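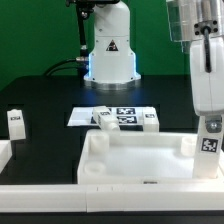 White tray with raised round bits inside, what do you put in yours?

gokier_68
Posted Friday, 7.40am
Quick one before work. Got a shallow white tray, rectangular, raised sides, round posts moulded in the corners. Want it for screws and small fixings on the bench. Posts are driving me mad, everything rolls up against them and I can't get a flat box in. Cut them off or leave?

tadgate
Leave them!! Posts are the useful bit. I stand washers on mine, biggest at the bottom. Used it that way for 2 years, no bother.

Prosard
Cut. A tray wants a flat floor. Took mine down with a flush saw and a bit of sanding, 15 minutes tops. Can get a proper divider in now.

tadgate
and now you cant stack anything on it. Mine hold a lid up nicely, bit of ply cut to 300 mm and it sits on top of the posts

Prosard
Who's stacking trays on a bench? Just get a drawer.

gavrila_bench
Depends if they've got holes in. Some do, some are solid right through. If theres a hole you can drop a dowel in and make legs for a second layer. Front ones on this sort have the hole on top:
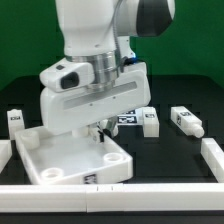 White tray on the black bench top, white blocks round it

gokier_68
Oh thats handy. Mine's got one that's an open ring, hadn't thought of a dowel. What size?

gavrila_bench
Measure it, dont guess. I guessed and split one. Dry fit first, no glue.

Prosard
Still say cut. You'll have bits stuck behind those posts forever, try getting a 3mm nut out of the corner with cold hands

tadgate
tip the tray?

Prosard
Tip it and the lot goes everywhere. Been there.

gavrila_bench
Magnet on a stick. Pound shop.
Also white's a good colour for this, you can see the small black screws. Had a black tray on a black bench before, hopeless, lost half of them

gokier_68
Right, not cutting yet. Going to try the dowel thing at the weekend with some scrap ply over the top. If it's rubbish the saw comes out

tadgate
Good lad. Round the edges off the ply or it'll catch your sleeve

Prosard
See you back here Monday asking about saws then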